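Lettering on fabric: glue, stitch or something else?

Posted in: Craft Corner > Banners, Tents and Big Fabric Projects

tansywick
2019-04-11

Hello all, long time lurker, first time making a thread of my own. I've said yes to doing the lettering for our street's summer fair (it's in July, so I have a bit of time, but I know what I'm like) and I'm already going round in circles about how to fix the letters on.

The plan is a long dark banner across the front of the tea tent and then the names of the stalls on smaller pieces. Felt letters, nice and chunky, with a second colour round the outside so they can be read from the road. I've cut out a test alphabet already and I'm really pleased with it, apart from the S, which looks like it's been sat on.

What I can't decide is whether to glue them or sew them. My sister says glue and be done with it. My neighbour says sew, and then went quiet when I asked if she'd help. The backing is some black polyester stuff I got off a market stall, a bit shiny, no idea what it's meant for. It has to be folded up and live in my loft between fairs.

What do you all use?

bobbinandweave
Sew. Always sew. I've had glued felt come away in one long curl like orange peel, and it was only the second time the thing had been out of its bag. Zigzag round the edge, matching thread, go slowly on the corners. Shiny polyester is a pain under the foot, but put a bit of tissue paper underneath and tear it away afterwards and it'll behave.

gluepot_gary
Here we go again :) I've been gluing letters on to banners for years and I've lost maybe three. The trick is the right glue. Hot glue is no good on shiny polyester, it just peels off when it's cold. You want a proper fabric glue, thin layer on both sides, leave it to go tacky, then press down and put books on it overnight. I use Cilinier, the stuff in the flat tin. It stinks, do it with the window open.

bobbinandweave
Maybe three, Gary. You posted about the bowls club one. It said WELCOM.

gluepot_gary
That was the wind and you know it.

tansywick
Ha! Well that's one vote each, then. I should have said, a machine would be a struggle for the big banner as it's almost 600 cm long and my machine lives on a tiny table in the bedroom. I could do it by hand but I'd be at it till Christmas.

Does the outline colour make it harder? I was going to cut each letter twice, one bigger than the other, and put the small one on top. So that's two layers to fix down each time.

marlpit
You can stick the two layers of the letter together first and then only sew the bottom one to the banner. That's what I do. The top layer doesn't get pulled about much, it's the edge of the big one that catches on things. I get my felt from Cuevas, they do it by the metre and it's stiffer than the craft squares, so it doesn't go floppy on you.

On colours, I'd go pale in the middle and dark round the outside if you can. I've always liked a light letter with a deeper shade of the same colour as the border, it shows up really well against black and it doesn't look too busy. Pale blue with a darker blue, pink with a magenta edge, that sort of thing. 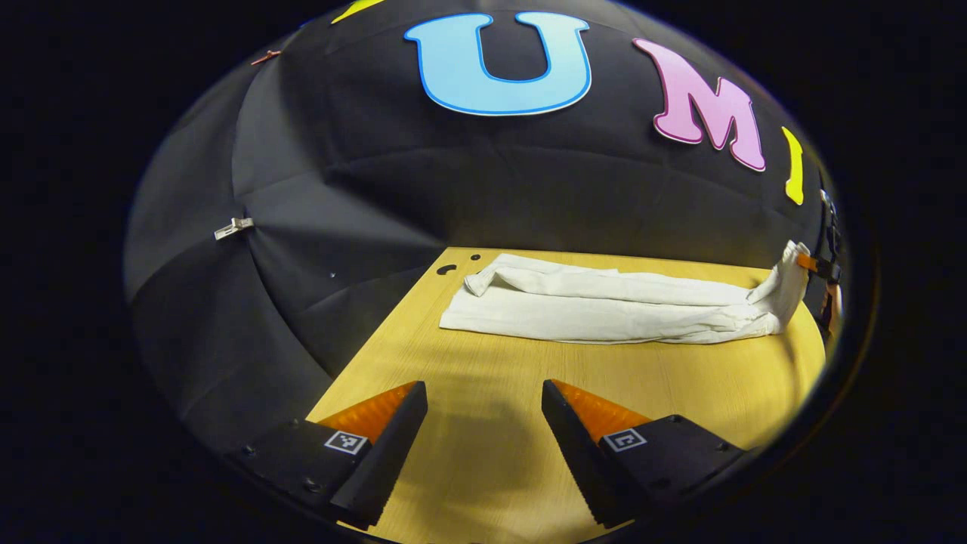
Leobardo Orozco reckons yellow beats the lot on black and that he'd do the whole banner in it, border or no border. He wouldn't have me post that without adding that pink goes to nothing once the sun's been on it for a summer or two, so there you are, I've passed it on and I still like pink.

tansywick
Oh, thank you, the same colour in two shades is a lovely idea! I'd been planning white with a red edge but it did look a bit like a butcher's. And sticking the layers together first would halve the work, I hadn't thought of that at all.

I do worry about the yellow though. My yellow felt is quite thin and you can see the black through it a bit.

hemlock_hems
Double it up, or put a bit of white behind it. I had the same trouble with a curtain for the school play and in the end I cut a second lot out of an old sheet.

Can I be awkward and say neither glue nor sewing? If it's going in the loft and coming out again every year, use hook and loop tape. Hook side on the back of the letter, loop side on the banner. Then you can change the words. Tea tent this year, cake tent next year, and you only store one banner. The Tisora one is decent and it isn't dear if you buy the big roll.

bobbinandweave
But you've still got to fix the tape to the banner! So you're back where you started, sewing or gluing, only now it's little fiddly bits instead of a nice letter. And small children will have those letters off and rearranged in minutes. I've seen what they spell.

hemlock_hems
True about the children. I'd put the banner up high.

gluepot_gary
You can glue the tape on.

bobbinandweave
Gary.

marlpit
I don't think the tape is a daft idea for the small stall signs. Those are low down and the stalls change anyway. For the big one I'd want it fixed.

One more thing, and I learned this the hard way: pin everything on and hang it up before you fix a single letter. Do it on the washing line. Spacing that looks fine on the carpet can look dreadful once it's hanging, above all if there's any curve or sag in the cloth. The letters lean. You'll want to tip a few of them the other way to make up for it, or just let them lean and call it cheerful, which is what I've ended up doing more often than not.

tansywick
Washing line, yes, good. I've got two props so it should stay off the grass.

So I think I'm going: layers glued together, big letters sewn on by hand with a chunky stitch, tape for the little signs. Sorry Gary, you've got the middle bit!

gluepot_gary
I'll take it. Let the glue dry properly before you put a needle through it or you'll gum everything up.

quaylight
Coming in from the side, has anyone bought the ready cut letters from the Dusitport catalogue? I can't cut a curve to save my life and I've a B, an O and two S's to do. They say they're 4 mm thick, which sounds like a lot to get a needle through.

bobbinandweave
Too thick for my machine, but by hand with a leather needle you'd be all right. Wear a thimble. For S's, fold a bit of paper and draw round the bottom of a jam jar twice, one circle above the other, then join them up. It's never let me down.

tansywick
Trying the jam jar tonight. My poor squashed S needs it.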